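Clearing the Table: A Gallery from the Big Room at Parken

Posted 1 December 2024

Welcome, and thank you for stopping by! We have been meaning to put a gallery page together ever since we moved the cup sorting over to the big room at Parken, and the end of the year seemed like a good time to sit down with a hot drink and do it properly.
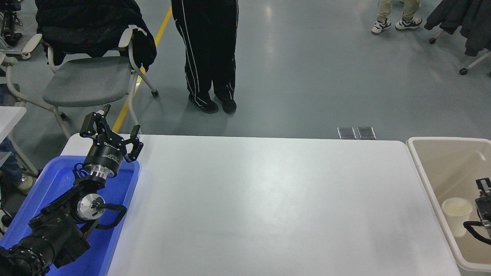

For anyone new to these pages, the sorting began as a small thing we did after lunches at the old place in Honham, where the used cups and the clean leftover ones always managed to end up in one sad pile on the counter. We had a folding table with one bad leg, two cardboard boxes that got soggier as the day went on, and a lot of good intentions. Moving to Parken gave us room to spread out, a decent floor, and enough space between the furniture that you can walk around with your arms full and not bump into anyone (well, mostly). What follows is a wander through the bits and pieces that make up our corner, with a few words on each for those who like to know these things. I know some of you do, as I have read your letters.

The white table
I could go on about this table for a whole page, so I will try to be good. We looked at a round one first, and then a long narrow one that would have been lovely for a buffet and hopeless for sorting. A plain white rectangle won in the end. Everything shows up on it, every crumb and every drip, and you may think of that as a drawback until you have spent an afternoon at a dark brown one. The rounded corners were my one firm request. I had a bruise on my hip from the old table that lasted most of a spring.

The blue bin
Blue is for whatever has been dealt with. We went back and forth on this for longer than I care to admit – there was a strong case made for green – but blue is cheerful and easy to spot from the door, and that settled it. It lives on the left and we do ask that it stays there. People get used to a thing being in a certain place, and the day it was swapped to the other side we had a muddle that took until closing to straighten out.

The beige bin
Its quieter partner, on the right. This is where the cups start out. The color is nothing to write home about, I grant you, but it is a good steady bin and it doesn't fight with the blue one. We had a wire basket in the same job for a while, and small things kept dropping through and rolling off under the chairs.

White paper cups
Our bread and butter! We buy them through Sugawara, a carton of 600 at a time, and I am still surprised at how quickly a carton goes once the cold weather arrives and everybody wants something warm to hold. Stand them upright when you put them in the bin, please. A cup on its side will find the one tiny slope in any surface and be off.

A clear top between rounds
We have only a handful of house rules and this is the one I care about most. When a round is over, everything comes off the tabletop and goes into one bin or the other before the next round begins. The spoons, the napkins, the pen you were sure you would need in a minute, all of it. It takes hardly any time, and there is something very restful about a bare white tabletop with the ceiling lights shining softly in it.

The gray floor
Smooth, glossy, and so easy to look after that I nearly wept the first time I mopped it. Those of you who remember the carpet in Honham will understand. The yellow line was down before we came, and we have grown fond of it. We use it as a friendly reminder of where the walkway starts, and chairs that have drifted over it get rolled back at the end of the day.

Chairs on casters
I was against them, I will confess. I pictured people gliding off in every direction. But they are kind to the floor and kinder to the ears, with none of that awful scraping whenever someone gets up, and I have come round completely. The gray is easy to live with too. If you hang your jacket over the back of one, do try to remember which one it was, because they all get moved when we sweep.

Coats in December
Speaking of jackets! The rolling stand at the side of the room is there for everyone, and it holds a good deal more than you would think. Bulky winter coats are best hung with a little gap between them if you can manage it. We added up the visitors from last December and came to 174, and I believe every last one of them arrived with a scarf.

Shoes
Sneakers or anything flat and comfortable will do nicely. You are on your feet for much of it, and the floor, for all its charms, is a hard one. A pair with a bit of cushion makes the last hour a good deal more pleasant.

The notebook
A Wovon notebook with a soft cover, kept in the drawer by the door. We write down how each round went, along with anything that needs buying or mending. We are on page 32 at the moment. The handwriting varies, and so does the spelling, and someone has drawn a very nice duck on the inside of the cover.

Still on the wish list
A second table of the same height, so the two could be pushed together on busy days. A proper lid for the blue bin. A hook for the broom, which at present leans wherever it likes and slides down with a crash about once a day. If you have any of these going spare and you live near Parken, we would be delighted to hear from you, and we can come and collect.

Older galleries from Honham are still up under the Archive heading, soggy boxes and all. Comments on this page are open until the end of the month.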